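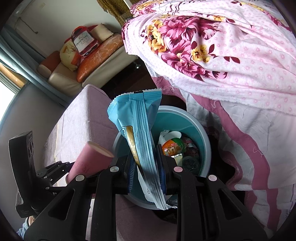
Household Waste and Where It Goes
Notes for Session 4, June 2019

Welcome back, everyone, and thank you for bringing in your bin diaries last time. I had a lovely evening reading them (truly, I did, with a pot of tea and my feet up) and several of you have changed how I think about yoghurt lids! These notes cover what we shall talk through this evening, with a little more on the parts we tend to rush.

Why packaging is so hard to sort

Most of us learnt to sort by material: glass here, paper there, tins in the other one. That worked well enough when a jar was a jar. A great deal of modern packaging is made of several layers pressed together, each doing a small job. One keeps out damp, another keeps out light, another takes the ink, and the innermost one melts just enough under heat to make a seal. Pulling those layers apart again at a sorting plant is slow and dear, and so a crisp packet weighing almost nothing can be more trouble than a heavy bottle.

You may remember the scrunch test from April. Crumple the wrapper in your fist and let go. If it springs back, it is probably plastic film, even when it looks silvery inside. If it stays scrunched, it is more likely foil. It is only a rule of thumb, and I have been caught out by it myself over a packet of coffee.

What happens after collection

In the Skasell district the lorries tip at the Windusano transfer station, which some of you visited with last year's group. Mixed recycling goes up a belt and through a turning drum with holes in it, a bit like an enormous colander. Small things drop through, and film has a way of wrapping itself round the shafts, so that the whole line must be stopped while somebody cuts it free. Do bear this in mind before you pop a carrier bag in with the newspapers, however kindly you mean it.

General rubbish takes a different road. Part is burnt for heat and part is buried, and the share changes from one contract to the next, so please check the date on any chart you find.

A small sum to try at home

Suppose a street of 17 houses throws away 564 wrappers in a week. How many is that for each house, and how many over eight weeks? Round your first answer sensibly, and be ready to say why an average might hide a good deal about who lives in those houses. A family with three teenagers and a person living alone will have very different bins!

Before next time

Read the Okafor chapter on deposit schemes, pages as marked on the reading list, and skip the tables if they make your eyes swim. Keep your bin diary going for one more week, this time noting anything you weren't sure where to put. Those are the entries I enjoy most. We shall be in the upstairs room again, and the kettle goes on ten minutes before we start.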